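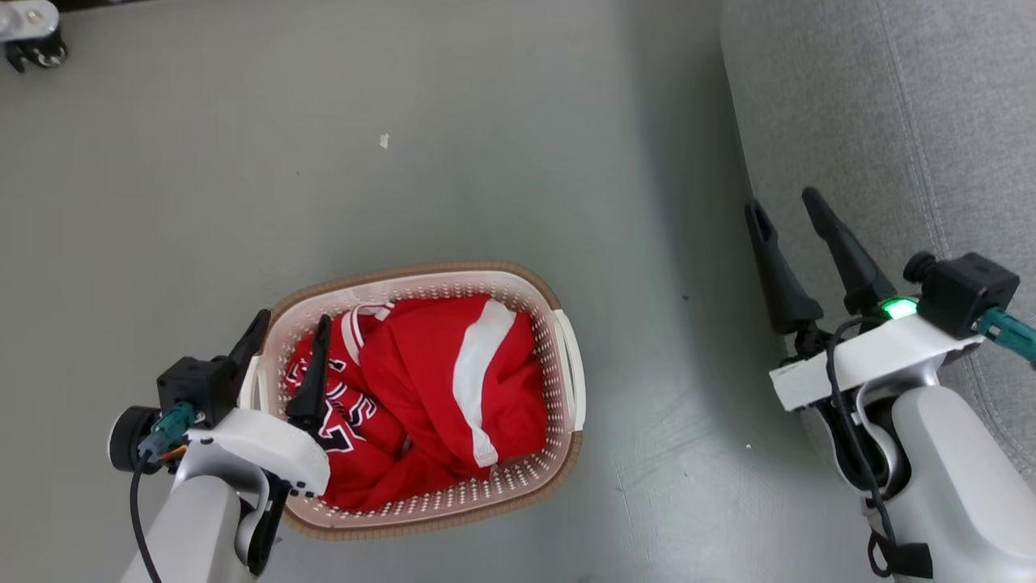 Figure 2. Red and white basketball clothing in a perforated laundry basket.

3.2 Storage between wearing and folding

Sports clothing differed from other household laundry mainly in how long it stayed in the basket. In the 71 households that completed the Wallin diary, shirts and towels were usually folded on the evening they were dried. Team clothing was more often left in the basket until the next practice, and in some homes it never reached a drawer during the season. Respondents in Tornano and Wasturell gave similar accounts, although the Wasturell homes were smaller and had less closet space.

We recorded the type of basket as well as its usual position. Rigid baskets with perforated sides and handles at the ends were the most common type in both towns. Soft bags came second. The diary did not ask about the age or price of the basket, and we make no claim about either. Most respondents kept the basket on the floor while emptying it, even when a table was free. A jersey and a second garment in the same color can fill most of a basket of this kind when they are put in together (Figure 2), and several respondents said they could not tell whether a set was complete without taking everything out.

Matching was the step that drew the most complaints. When all parts of a set share one color, the trim, stripes and numerals are the main visual cues, and they are easily hidden in the folds. Respondents with more than one player in the home reported mixing up tops of the same color and noticing only at the gym. Written name labels helped where they were used, but the ink faded and few families renewed it. One household tied each set together with a shoelace before washing. We did not test this.

3.3 Surfaces used for sorting and folding

The Curetti protocol divides folding surfaces into tables, beds, seats and floors. We kept these classes and added ottomans as a separate entry under seats. An ottoman has no back or arms, so cloth can hang over any side of it, and a person can work from whichever side is nearest the basket. Its top is also lower than a table, which some older respondents disliked.

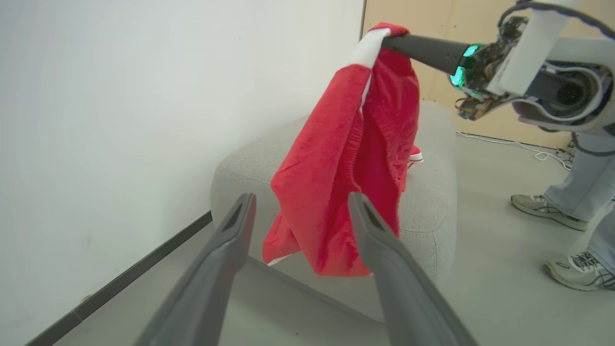
Lifting a garment before laying it down was common to all four surface classes. Respondents described holding the item up by one point, letting it hang, and then looking for the collar or waistband. With heavy or soft fabrics the hanging cloth gathers into vertical folds, and the edge that is wanted may be on the inside. Many people then put the garment down and started again from a different point. In our coding this was entered as a second lift, and it was more frequent for team clothing than for plain T-shirts.

Textured upholstery was mentioned both as a help and as a nuisance. It keeps a smooth garment from sliding, but it also makes it harder to pull a sleeve straight without moving the whole piece. Respondents who folded on a bed made the same remark about blankets. Those who used tables rarely commented on the surface at all.

3.4 Floor space near the work area

Room sketches were collected with the diary in September. We asked for the position of the basket, the folding surface, the nearest wall, and any furniture on wheels. The sketches varied a good deal in quality, and nine were set aside for this part of the analysis as they showed no walls. The rest were coded by two readers working separately.

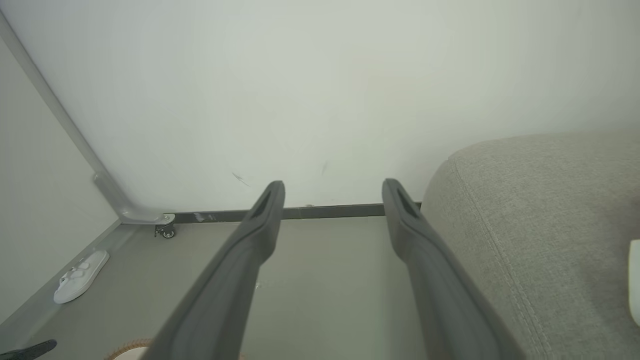 Corners were the least used part of the floor. They tended to hold items that were moved only for cleaning, and wheeled furniture was often drawn there. Baskets were placed closer to the middle of the room, where they could be reached from more than one side. Respondents who kept the basket against a wall more often reported that small pieces had been missed when it was emptied, but the number of such homes was low and the difference should be read with care.

The distance between basket and folding surface was short in nearly all sketches, usually a single step. Where it was longer, people carried several garments at once and dropped them in a pile on the surface, so the sorting had to be done a second time. Section 4 returns to this point in relation to the Tornano interviews.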